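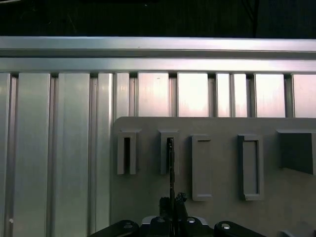
Fixture plate, bench 6: gallery

Rui Frade and Benedita Paiva set up the fixture plate at the Brallcombe workshop in July. The page records the arrangement for anyone who has to build a second one. Part names follow the Neves drawing set.

Plate and fixtures
Flat plate, matte gray, straight top edge. The fixtures stand in one row at even spacing. Drawing 113 gives the hole pattern; the plate is drilled from the back.

Slotted holders
Two at the left end of the row, open at the top, with a lip. The second holds a thin black rod. Deburr the slot before mounting. A burr at the lip will mark the rod.

Recessed frames
Next in the row, closed, no open slot. The wider one has a flared base and needs the longer screws from the Luken kit. Tighten in a cross pattern, 2 passes.

Rail and slats
Aluminum extrusion, silver, brushed, with a groove line along its length. Vertical slats hang from it behind the plate. Wipe along the brushing, never across it. The slats reflect strongly under the bench lamp, so check plate alignment with the lamp turned down.

Spares
Rods and screws are in drawer 15 of the Rendwood cabinet. Return unused screws to the same drawer and initial the card.

Page updated Saturday, September 3, 2022. B.P.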